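How do you fold a thin scarf that won't stay flat?

findetti52
Posted January 2018

I have a bunch of really light, floaty scarves and I can't get a single one to sit nicely in the drawer. I fold it in half, the corners slide, I fix the corners, the middle bunches up. Ironing helps for up to 12 minutes and then it's a wad again. My drawer looks like a bag of used gift wrap. Is there some trick to this, or do you all just hang them?

vallitz_attic
Hang them. Done. I got a hanger with loops and never looked back.

giannakopoulos3
I sell vintage scarves at a little market stall, so I fold these constantly. Don't start with the fold! Get all the twist out first, because if there's a twist in it you're just pressing wrinkles into wrinkles. Lay it on a bare table (not a bedspread, it grabs), find one end, lift that end a little and let the rest hang down or lie there while it untwists. Then shake out the bunched part and smooth from the middle to the edges with flat hands. Only then fold it, in thirds the long way, and roll it up — loosely, like a sleeping bag. I stand the rolls up in a shoebox and they've been fine since August. 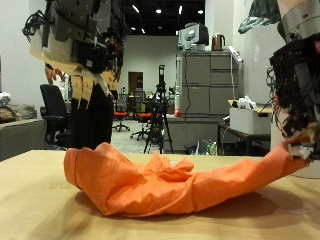
Orange cloth picked up by one end, other end still in a heap.

With a long twist like that I'd work along it from the lifted end toward the heap, a bit at a time. Takes me 5 minutes on a bad one.

vellow_home
Second the rolling. Also try a sheet of tissue paper inside the fold if it's slippery. I skip it for cotton.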